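작업 노트 11/08/2019

오늘은 쪽 염액 다시 살리는 날. 지난번에 발효통이 죽어버린 뒤로 (냄새부터 이상했는데 내가 우겼다…) 마음이 영 찜찜했는데, Leire Bravo가 남은 니람을 나눠줘서 다시 시작한다. 고마워요 Leire! 다음에 올 때 빈 병 꼭 돌려줄게요.

일단 기록부터. 이번 통 이름은 Ung으로 하기로 했다. 별 뜻은 없고 Thư Tôn이 부르기 쉽다고 해서. 지난 통 Pralaro는 오늘부로 장부에서 지운다. 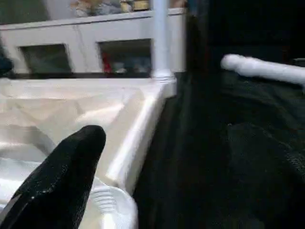
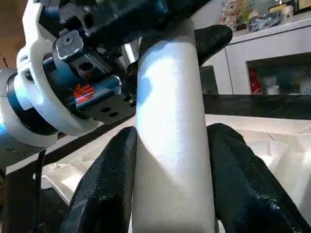
1. 염액 만들기

니람 200 g에 잿물을 조금씩 부어가면서 갰다. 처음부터 확 부으면 덩어리가 져서 나중에 체로 다 걸러야 한다. 예전에 한 번 그랬다가 저녁을 통째로 날렸음. 이번에는 된장 풀듯이 숟가락 등으로 눌러가며 풀었더니 훨씬 곱다. 잿물은 콩대 태운 걸로 내린 것, 두 번째 물까지만 썼다. 세 번째 물은 만져보니 미끈거림이 거의 없어서 청소용으로 따로 빼놨다.

밀기울은 물에 한 번 끓여서 식힌 다음 넣었다. 뜨거울 때 넣으면 안 된다고 Thư가 세 번쯤 말했다. 알았다고요! 조청은 한 숟갈. 더 넣고 싶은 걸 참았다. 지난 통이 죽은 게 조청 욕심 때문이라는 의심이 아직 있어서… 확실한 건 아니고 그냥 내 생각이다.

pH는 시험지로만 봤는데 색이 11이랑 10 사이 어디쯤. 측정기는 교정액이 떨어져서 못 썼다. Grenard에 주문 넣어둔 거 언제 오는지 확인할 것.

2. 시험 천

면 거즈, 모시, 그리고 Pruvis에서 자투리로 받은 리넨. 전부 정련부터 했는데 리넨에서 노란 물이 엄청 나왔다. 삶은 물을 두 번 갈아도 누렇길래 한 번 더 삶는 중이다. 풀이 꽤 먹어 있었던 모양. 겉으로 보기엔 제일 깨끗한 천이었는데 좀 배신감이 든다 ㅎㅎ

모시는 너무 오래 삶지 말자. 저번에 올이 푸석해져서 재단할 때 고생했다. 거즈는 뭐, 막 다뤄도 된다.

시험 조각 번호는 113번부터 이어서 매긴다. 앞 번호는 Pralaro 때 것이라 섞이면 안 됨. 번호는 천 귀퉁이에 실로 떠서 표시하기로 (유성펜은 잿물에서 번졌다. 믿었는데).

담그는 순서는 거즈 → 모시 → 리넨. 한 조각당 6분 담그고, 꺼내서 짜고, 널어서 공기 쐬고, 초록기가 다 빠지면 다시 담그기. 짤 때는 액면 가까이에서 천천히. 높이 들고 짜면 물방울이 떨어지면서 공기가 들어가고 통이 금방 지친다. 이건 Leire가 하는 걸 보고 배웠는데 정말 소리가 하나도 안 난다. 나는 아직도 첨벙거린다.

3. 이번 통에서 보고 싶은 것

- 꽃거품이 며칠 만에 올라오는지. 매일 아침 젓기 전에 볼 것
- 밤에 이불로만 감싸도 온도가 버티는지, 전기장판을 깔아야 하는지
- 첫 물과 다섯 번째 물의 색 차이. 거즈끼리만 비교
- 삶은 리넨이랑 덜 삶은 리넨, 얼룩이 어느 쪽에 생기나

액 표면에 보랏빛 막이 생기면 바로 거즈 한 조각 넣어보기로 했다. 기다렸다가 한꺼번에 하자는 Thư 의견도 있었지만 내가 못 참을 것 같다고 솔직히 말했고, 한 조각만 허락받았다. 딱 한 조각!

4. 잡다한 것

고무장갑 왼쪽이 또 샌다. 손톱이 파래서 가게에서 거스름돈 받을 때마다 쳐다본다. 조청 병 뚜껑 잘 닫을 것, 개미 왔었음. 소석회는 새 봉지 뜯은 날짜를 봉지에 적어두자. 습기 먹은 건지 아닌지 맨날 헷갈린다.

잿물 통 라벨이 떨어져서 첫 물, 둘째 물 구분이 안 되는 사람은 나한테 물어보기. 맛보지 말기 (진짜로).

내일 아침에 오는 사람이 먼저 한 번 저어주세요. 바닥까지, 한 방향으로, 거품 안 나게. 젓고 나서 뚜껑 덮고 시험지 색만 여기 밑에 적어주면 됩니다.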